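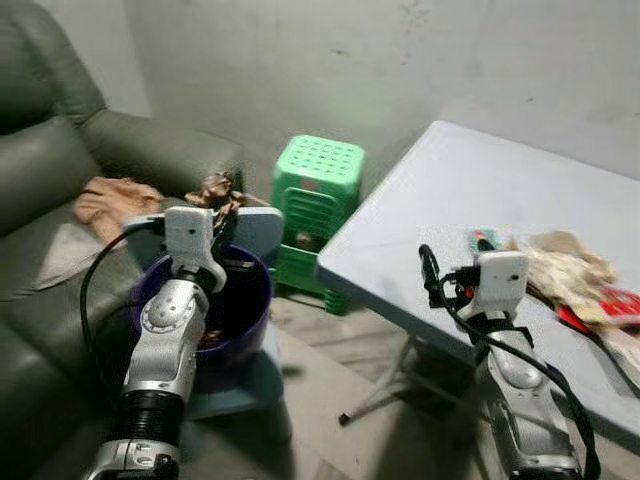

3. Indoor planting and the working day: methods and first results

3.1 Setting

The study took place in the offices of Usteck, a mid-sized engineering consultancy that moved into a converted textile building two years before our work began. The building has deep floors and windows on one long side only. Staff near the windows have daylight for most of the day, and staff near the core work under ceiling panels from morning to evening. This made the building useful for our purposes, as we could compare planted and unplanted areas with good and poor light under one roof and one employer.

Planting was supplied by Trevaskis, a contract grower that also looked after the plants during the trial. We asked for common species that most office managers would recognize: pothos, snake plant, cast iron plant, peace lily and two kinds of dracaena. All were grown in clay pebbles with a water gauge in each container. Staff were asked not to water them. Some did anyway, and we return to this in Section 3.4.

3.2 Layout of the zones

The two upper floors were divided into 8 zones of similar size. Half were planted and half were left as they were. Each planted zone had low troughs along the main walkway and taller plants at the ends of desk rows. We kept plants off the desks themselves, after an earlier trial at Gresteo in which people moved desk plants so often that the zones could no longer be told apart.

The order in which zones were planted was drawn by lot, with one limit: no two neighboring zones on the same floor could both be planted. The limit mattered more than we expected. The floors are open, and a person sitting at the edge of an unplanted zone may still look straight at a trough across the walkway. We recorded the view from each seat before the start and used this as a second measure of exposure, separate from zone.

Figure 3 shows the mean comfort score by zone type and distance from the windows.

Figure 3. Mean self-reported comfort by zone type and seat distance from the window wall. Bars show one standard error. Seats used by visitors are left out.

3.3 Measures

We used three kinds of measure. The first was a short questionnaire sent to every desk user at the end of each working week, with items on comfort, noise, air, tiredness and ease of concentration. Each item was scored on a seven-point scale. The second was a set of sensors logging air temperature, relative humidity and carbon dioxide at desk height. The third was a floor log kept by the office manager, who noted complaints, desk moves and changes to the heating or lighting.

In all, 375 people were on the seating plan when the trial opened in November. People who changed desks during the trial were kept in the sample but given a new seat code from the week of the move. Those who worked mainly from client sites were asked to skip the questionnaire in any week when they spent less than a day in the building.

The questionnaire did not mention plants. Staff could see that planting had gone in, of course, and we do not claim that anyone was blind to the condition. We only wanted to avoid asking directly for an opinion on it.

3.4 Results

Comfort scores were higher in planted zones than in unplanted ones. The gap was largest among seats far from the windows and close to nothing in the first row. Scores for noise followed the same pattern but with more spread. Scores for concentration did not differ between zone types once we allowed for the kind of work people did.

The view from the seat was a better guide to comfort than the zone. People in unplanted zones who could see greenery from their chair scored much like people in planted zones. People inside planted zones who sat facing a wall or a cabinet scored lower. This suggests to us that where plants stand in the line of sight may matter more than how many there are — a point of some use to firms with a small budget.

The sensors showed no difference in carbon dioxide between zone types. Relative humidity was slightly higher in planted zones on days when the heating ran, but the difference was smaller than the normal swing between morning and afternoon. We do not think air quality explains the comfort scores.

Plant losses were low and fell mostly in the two darkest zones. Peace lilies did worst. Trevaskis put part of this down to extra watering by staff, and the gauges in several troughs did read above the fill line at service visits. Replacement plants went in on the next visit, so no trough stood bare for long.

3.5 Limits

The trial covered one employer and one building. Planting began as the days were getting shorter, and we cannot fully separate its effect from that of the season, although the unplanted zones give some protection here. The response rate dropped in the final weeks, more so in the unplanted zones. A repeat at Sturon, where the floors are closed into smaller rooms, is planned and will use the same questionnaire with the seat view recorded by a second observer.

Reading time: 3 min

2 comments
8 shares

Related items
Light levels and plant survival in deep-plan offices
Stelios Chrysikopoulos: Choosing species for low-care contracts
Who waters the office plants? Notes from the Gresteo trial
Christos Deligiannis: Seat views and how to record them
Clay pebbles or soil for indoor troughs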